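4.2 Do low-waste packaging claims survive contact with the kitchen?

Much of the work on household food waste takes it for granted that packaging is part of the answer. A bag that closes again keeps food longer, food that keeps longer gets eaten, and so less of it is thrown out. Each step sounds fair. We are less sure that the steps add up, and the results in this section give little comfort to anyone who thinks they do.

The claim most often repeated in our field comes from the Sastton trial, which reported that homes given resealable bags threw out less fruit and bread than homes that were not. We have two complaints. The homes knew which group they were in, and they kept their own waste diaries. People who have just been handed a box of free bags and a notebook will probably try harder for a while, and a diary kept by the person doing the wasting is a weak measure at best. The trial also stopped in November, before the holiday period, when most kitchens hold far more food than usual.

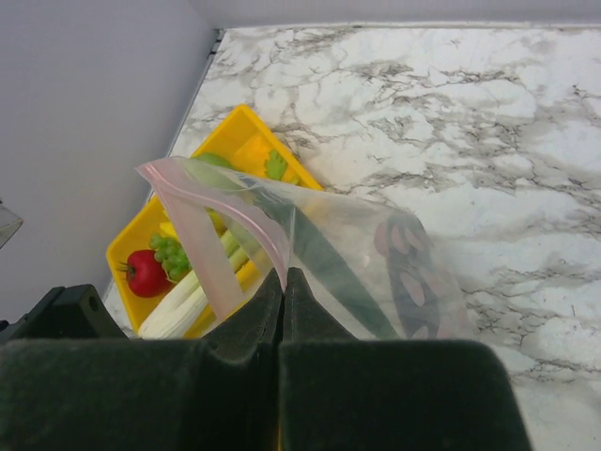 Our own survey was meant to get past the first of these problems. We recruited 200 households in Berkum and did not tell them that storage was the subject. They were asked to put all food scraps in a separate bin, and the bins were collected and sorted by our staff. Of these households, 70 already used resealable bags as a matter of habit. The rest used boxes, wrap, plates with another plate on top, or nothing much at all. We did not hand out bags to anyone, so the comparison has the usual weakness of any survey: people who buy bags may differ from people who do not.

With that said, the difference we found was small, and it shrank further once household size was taken into account. Bag users threw away slightly less bread. They threw away slightly more cooked leftovers, which the Sastton account would not predict. One reading is that a closed bag at the back of a refrigerator is easy to forget. Another is chance. We lean toward chance, but our data cannot settle the matter, and we would distrust a paper of this size that said it could.

Open storage deserves more attention than it gets. Advice leaflets tend to treat a bowl or tray left on the counter as a mistake to be corrected. In the Berkum interviews, though, several respondents told us that they ate what they could see and lost track of what they had put away. This is hearsay about one's own habits and we give it no more weight than that. Still, it fits the bin results at least as well as the packaging story does - and it costs the household nothing.
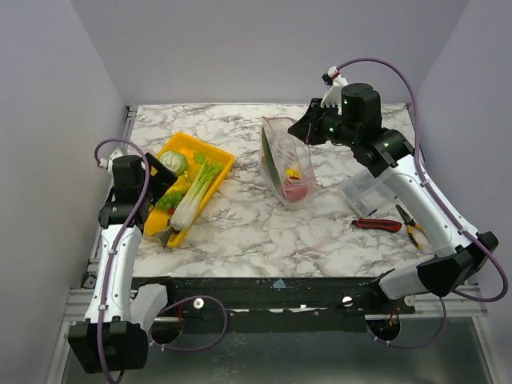
Figure 3. A yellow tray on a marble-patterned tabletop.

The Pesonen model, now widely used to turn storage habits into yearly waste figures, does not allow for any of this. It gives each type of container a fixed number of extra days and assumes that all of those days are used. We ran it on our Berkum data as it stands and again with the extra days cut by 30 percent. The second run came closer to what was in the bins. That should not be taken as support for the cut, which we picked before the run for no better reason than that it was a round number. It does suggest that the published settings are too generous.

We also looked at the Uvano panel, the largest set of records open to us, with 1,000 homes. Its size is less helpful than it seems. Container type was asked in a single question, with one answer allowed, and few kitchens keep everything in one kind of container. A home with bread in a bag, soup in a pot and apples in a bowl had to pick one. We cannot tell how respondents dealt with this, and the panel notes do not say. For that reason the Uvano records are used in section 5 only for total waste by weight, and the container question is left out.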